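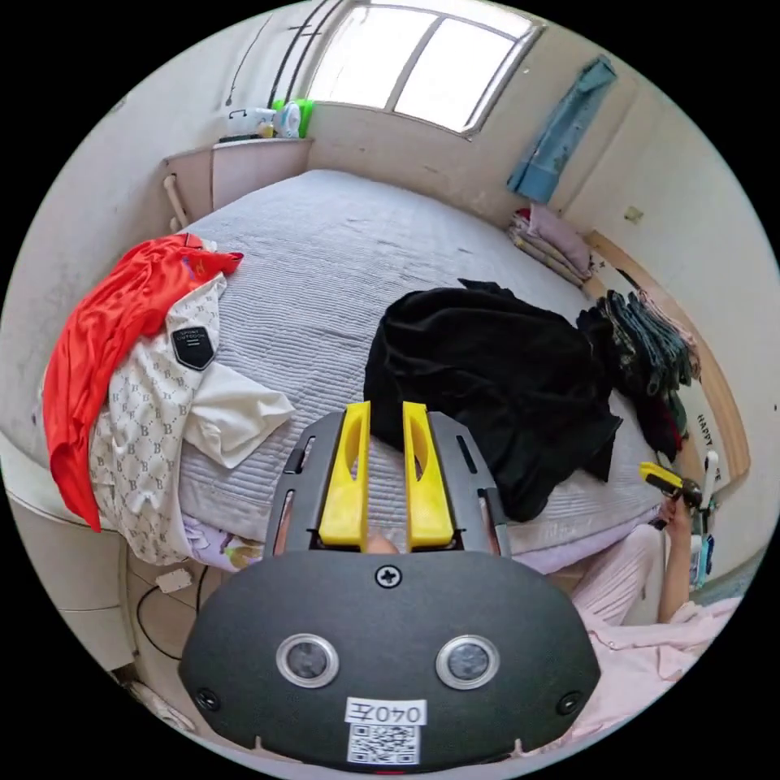

## 1/ Sorting clothes on a bed: notes on method

Short thread on getting from a heap to a stack. The bed is the work surface, the heap is the input, the stack is the output. Everything below assumes a mattress with a flat cover pulled tight. A ridged quilt is fine and gives a little grip.

## 2/

Start by separating on fabric before you separate on owner or color. Velvety and fleecy pieces go in one place, smooth knits in another, denim in a third. Mixed heaps slide because the fabrics slide. Color matters for the wash and has almost no bearing on how a stack holds up.

## 3/

Dark clothes are the hard case. Black on dark green on gray reads as one mass and you lose track of where one sleeve ends and the next begins. Pull single pieces out onto the pale part of the bedding. Edges show up immediately against a light cover.

## 4/

To pull a piece out, pinch near the middle and lift straight up until it forms a peak. The hems drop and you can see what it is. Dragging sideways brings the neighbors along. Derek Furnival drags sideways and then refolds half the stack. We have discussed it.
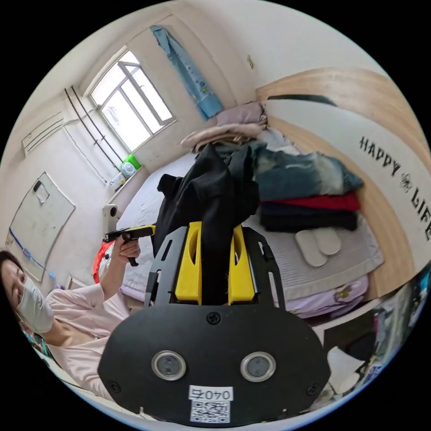
Stack order, bottom to top: heavy black pieces, then mid-weight, then whatever is stiff. Denim goes on top. It keeps its own shape and holds the layers under it flat. Put it at the bottom and the fold makes a ridge that tips everything above it.

## 5/

Blankets go to the wall at the head of the bed, bunched or folded, it makes no difference at this stage. They are done last. Folding them first uses up the flat area you need for the clothes, and on a bed this wide the flat area is the limit on how fast you go.

## 6/

Cempaka Latuheru asked in May about folding boards. I tried the Nollano one. Fine for T-shirts. On anything with a hood the panel is too short and the hood hangs off the end, so you finish by hand anyway. The Wonano board is longer and I have not used it enough to say.

## 7/

Hooded and zipped tops, full sequence:

1. Lay it out flat, front up, drawstrings on top of the fabric.
2. Close the zipper all the way, pockets included.
3. Smooth from the center out to the seams.
4. Fold one sleeve across the body, then the other.
5. Fold the hem up to the chest, hood down last.

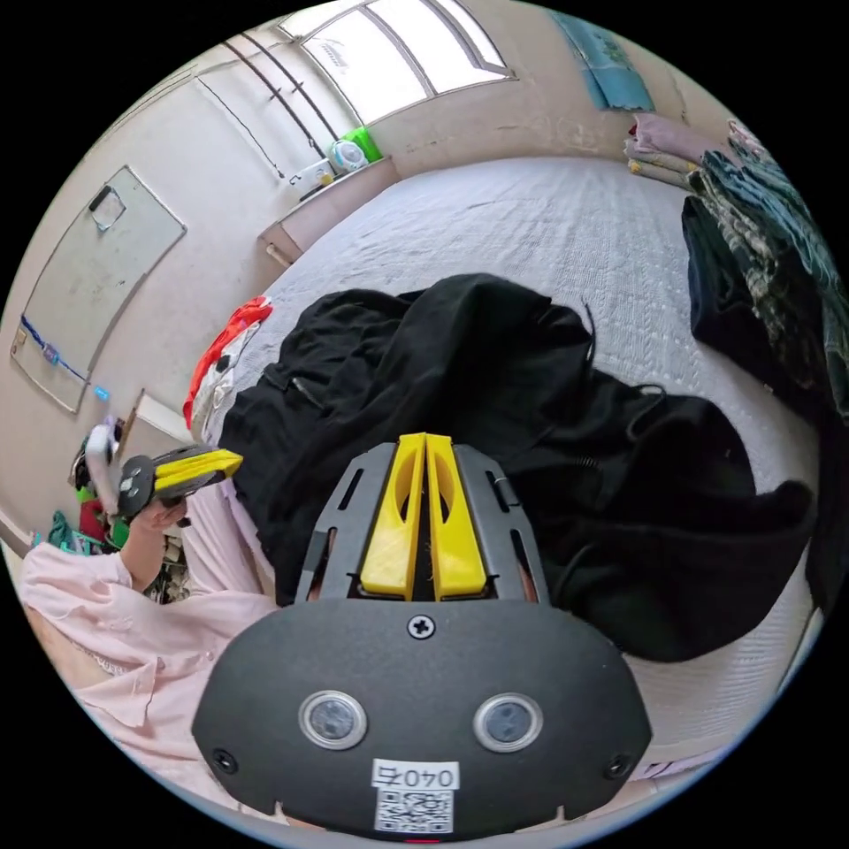
*Black top laid out on the bed, one sleeve to the right.*

## 8/

On step 2. An open pocket zipper catches on knits when you pull the piece off the stack later. Small pulls are the worst for this. I check them by touch, running a thumb down the seam.

## 9/

On step 4. Sleeves can go straight across or angled down toward the hem. Angled gives a thinner packet with less bulk at the shoulders. Straight is quicker. For a drawer I angle, for a shelf I go straight. Elsie Oakley angles everything and her shelves look better than mine.

## 10/

Long pieces are easier held vertically first. One hand takes the top and raises it, the lower part gets pinched and kept under light tension, and most of the creases go out under the weight of the cloth.
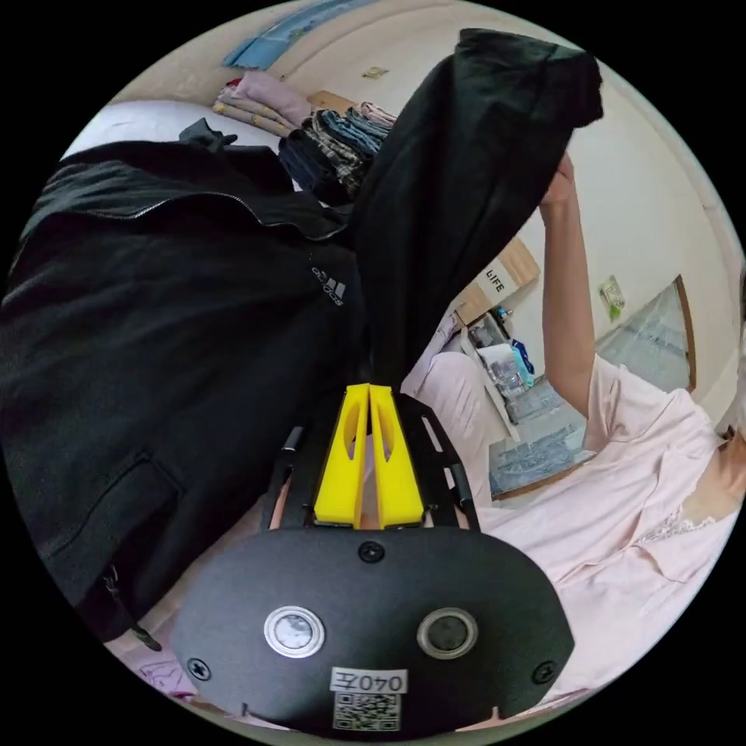

Tension should be light. Knits stretch at the pinch point and you get two small ears in the hem that take a wash to go away. Woven fabric tolerates more. If the piece has a printed logo on the chest, fold so the crease misses the print — repeated creasing on the same line is what cracks it.

## 11/

Storage. I use Clamer shelf dividers, 5 to a shelf, stacks of 4 folded tops each. Higher stacks lean. Terence Lightfoot goes up to 200 mm per stack and measures it with a ruler, a more sensible limit than mine given how much thickness varies.

## 12/

Open question: slippers. They end up on the bed every time and belong to no category. Currently they come off before the blankets get folded. Suggestions welcome.

## 13/

Correction to 4/, posted 2018-06-05: for anything with a full-length zipper, pinch beside the zipper and keep off it. Lifting by the zipper tape bends the teeth on lighter garments. Thanks to Alvar Öberg for catching this.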